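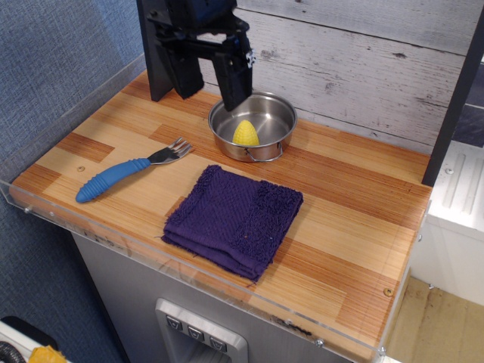 Figure 3. Work surface with a small steel pot, a toy corn cob, a blue-handled fork and a folded purple towel.

4.2 What counts as put away

Our 24 households agreed that a kitchen counter should be tidy and on almost nothing else. The items in Figure 3 split them neatly. Most people filed the fork under cutlery, though several wanted its thick, ridged handle kept within reach and regarded the drawer as a kind of exile. The towel was already folded, which some took as proof that it was done and others as a request to be moved.

The corn caused the trouble. Sitting in a pot, it was food to 94 percent of the children and clutter to their parents, who sent it to the toy box — often with a sigh, which our coding scheme (Duda's, revised in May) had no column for. Pots were stored by size, or by habit, or wherever the lid had last been seen. We return to lids in Section 5, with some reluctance.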